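Desk Clearing and Wiping in a Shared Reception: Project Report

Student: Fiachra Brophy
Module: Workplace Practice 2
Handed in: Aug 9, 2018

1. What the project was

Small one. I had to choose an everyday task in a working building, watch it, change something, and write up whether the change was any good. I picked the front desk at Grilovport, where I did my placement. Grilovport is a shared office building with two long-term tenants (Paulík and Galis) and a lot of people who book a room for half a day. Everyone passes the desk. Everyone puts things on it.

The question: can the desk be wiped properly at every handover without unplugging or moving everything, and does having a fixed order help?

I started in March with a different topic (signage) which was dropped. Some of my early notes are mixed up with that so the background is thinner than I wanted.

2. The desk

White, rectangular, matt top. The matt finish matters more than I expected. Shiny desks show smears, matt ones don't show them so much but they hold on to dust and pen marks, and a ring from a cup will sit there for a week before anyone notices. Behind it is the curved brick wall, which people like, and which sheds. Fine reddish grit along the back edge of the desk most mornings. The building manager says the mortar was redone before the tenants moved in and it has never quite stopped dropping.

Things that live on the desk all the time:

Telephone, corded. The cord is the worst thing on the desk for cleaning. It coils, it catches the cloth, it drags crumbs about.
Lamp, white drum shade, heavy round base. Nobody moves it.
Whatever has been left by the last person.

3. Method

Desk was 100 paces from the cleaning cupboard so nobody was going back for a second cloth. I decided everything had to be done with one cloth and one small bottle, kept at the desk.

Cloths: I tried the thin yellow ones from the cupboard, then paper towel, then a green cloth. Paper towel was bad, fell apart on the grit. Yellow ones OK when dry but they slid over the pen marks. Green one was kept for the rest of the project.

Cleaner: Pruvow, the general purpose one the building already buys, decanted into a small bottle. It comes in a 600 ml size and that was too big to leave out at a reception desk, people moved it, then it was lost.

Order of work, version 1:
a) take everything off
b) spray
c) wipe
d) put everything back

This is what the cupboard sheet says. In practise no one does a). They lift the phone, wipe under it if they feel like it, put it down in a different place. Then the cord is over the edge and somebody's bag pulls it.

Order of work, version 2 (mine):
a) small loose things to the middle
b) back edge first, wall side, dry, left to right, to get the grit
c) round the phone and the lamp without lifting them
d) spray the cloth, not the desk
e) front edge last, pulling towards you
f) loose things to wherever they belong, or the lost property tray

Spray the cloth and not the desk because of the phone. The keypad doesn't like liquid and neither does the lamp.

I wrote version 2 on a card and stuck it inside the drawer. I logged handovers for the whole period, 147 of them, by asking whoever was on to put a tick if they had wiped and a second tick if they had used the card order. I know self reported ticks are weak evidence. See section 6.

4. What happened

First week, almost no second ticks. The card was inside the drawer and nobody opens the drawer. Moved it to the side of the desk under the phone end. Better.

Step b) was the one people agreed with straight away. Getting the grit off dry before any spray goes down. If you spray first it turns to a sort of pink paste and you are just spreading it. Two of the reception staff had worked that out for themselves already and were a bit put out that it was now on a card, fair enough.

Step c) caused arguments. One person from Galis who covers at lunchtimes said leaving the lamp where it is means there is a ring of dust round the base for ever. She's right. I changed c) so that the lamp gets lifted once a week on a Monday and left alone the rest of the time. The phone I left as it was. Lifting the phone is what starts the cord trouble.

Step e), the front edge, is where hands and sleeves go so it is the dirtiest part and it is also the part you reach first, so everyone wants to start there. Starting there means carrying that dirt across the rest of the desk with the same cloth. I think this was the single most useful thing in the order but it was also the hardest to get people to do. Habit I suppose.

The small bottle kept falling over. It's light once it's half empty. I tried standing it in the pen pot, then the pen pot was full, then no pens. In the end it lay on its side and as long as the cap was screwed down that was fine. Not elegant.

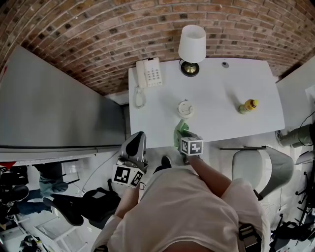 Fig. 1. Front edge of the desk, with the green cloth. Phone and lamp at the back.

Time: a full version 1 clear and wipe, done the way the sheet says, I never managed in under five minutes. Version 2 I could do comfortably in two and a bit. Other people were quicker than me. I didn't time them all as it made them do it differently when I stood there with a watch.

5. Comparison with the other desk

Paulík have their own smaller desk upstairs, same white top, plain painted wall behind, no brick. I did the same card there for 20 handovers. Much less to say. No grit so step b) is pointless and people skipped it, sensibly. Their phone is cordless so c) hardly applies. What they did find helpful was "loose things to the middle", becuase it forces you to look at what is there and decide. On their desk the loose things had been drifting along to one end for months and had become a permanent heap.

So the order isn't universal. It was made for a desk with a brick wall behind it and a phone with a cord. I should have tried the second desk earlier, I would have written the card in two parts.

6. Problems with the project

Ticks. People tick things. On at least one afternoon the sheet had two ticks and the desk had a cup ring on it that had been there in the morning.

I was on the desk myself for some of the handovers so some of the ticks are mine. Should have marked these separately.

One cloth for everything is OK for a trial but the cloth itself needs washing and I didn't build this in. By the end of the second week it was making the desk worse. After that it went in the wash on Fridays and a clean one came out, but that isn't on the card.

No proper measure of "clean". I looked at it. My supervisor suggested a white tissue wiped along a set strip and compared against the day before, which is simple and which I wish I had done from the start.

7. Recommendations

Keep the card, on the outside of the desk.
Dry wipe of the back edge every morning, whoever opens up.
Lamp lifted Mondays.
Two cloths in rotation.
A heavier bottle, or some sort of holder so it doesn't roll.
Seal the brick. Not my department but it would remove half the work.

8. What I would do differently

Start with one desk and finish it before moving to another. Write things down on the day. I had four days in the middle where all I noted was "fine" and I have no idea now what was fine.

Also ask the people who do the job before writing the card, not after. Most of version 2 was already in somebody's head.

Appendix A: tick sheet (blank)
Appendix B: card, both versions
Appendix C: missing, was the signage notes, ignore refrences to it in the contents page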